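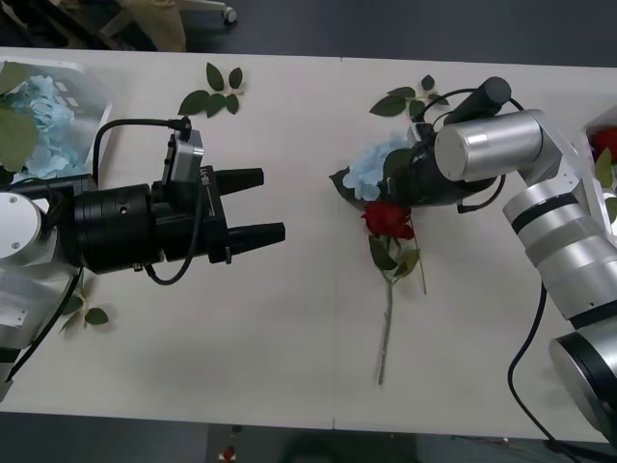

Table 4, flower bench: blue hydrangea on the white top

FLOWER BENCH AND STEM CHECK
Viden Workroom, monthly walk-through
Date: 16 March 2025

Please fill in every line, even when the answer is the same as in February. Comments can be as long as you like (we love reading them, and they get used!).

TABLE TOP

Surface wiped before flowers go down: OK
Comment: Lovely and clean this month. White tops show every speck of pollen, so the switch from the old green ones was well worth the fuss.

Seam between the two panels: OK, watch
Comment: Ran a fingertip along the whole length and felt no lip. Leaf bits do like to settle in there, so please use the soft brush and keep the scraper well away from it. If a lip ever shows up, tag the table and tell the desk.

Table steady when leaned on: OK
Comment: Rock solid. The new feet from Gounder have made such a difference!

Edges free of chips: NEEDS WORK
Comment: One small chip on the underside at the back, easy to catch a sleeve on. Taped over for now. Filler is on the shopping list.

FLOWERS

Hydrangea head checked for bruised petals: OK
Comment: Such a pretty pale blue, this one. Turn the head gently by the stem and look at the side it has been lying on, as that is where bruises hide. Petals go papery at the tips first.

Leaves checked for tears and spots: OK
Comment: Keep a few green leaves on, they set off the blue so well. Anything torn goes in the compost tub.

Wires, pins and loose threads removed: OK
Comment: Found one pin on the floor by the shelves, nowhere near the flowers, but still a pin. It went in the sharps tin.

Allergy card on the wall and readable: OK
Comment: Hydrangea sap can bother the skin and the plant is harmful to pets and people if eaten. The card says so in nice big print now. Snacks stay in the break room, please.

FLOOR AND WALKWAYS

Floor dry on both long sides of the table: OK
Comment: Dark floors hide puddles, so crouch down and look across toward the light. It takes a few seconds and it works a treat.

Cables clear of feet: OK
Comment: Walked both sides at normal pace with my arms full of paper and caught nothing. Very happy with this one.

Mats flat, corners down: NEEDS WORK
Comment: The Sinau mat by the sink curls at one corner again. Flipped it over and put a crate on it overnight. If that fails, it gets swapped.

Buckets no more than two-thirds full: OK
Comment: Up to 4 on the rack, never stacked.

LIGHT AND AIR

Bench light even, no flicker: OK
Comment: Good light makes judging blues so much easier. Under the old bulbs everything looked lilac.

Window opens and stays open: OK
Comment: Stay oiled, moves beautifully.

FIRST AID AND EXITS

Kit sealed and in date: OK
Comment: Fatow kit, tag number 1780. Extra plasters added.

Exit door opens fully: OK

TO DO BEFORE THE NEXT CHECK

Fill the chip on the back edge.
Sort out the mat by the sink, or replace it.
Order 3 soft brushes for the seams.

Overall: PASS, with two items open. A really good month, thank you all for keeping the bench so nice to work at!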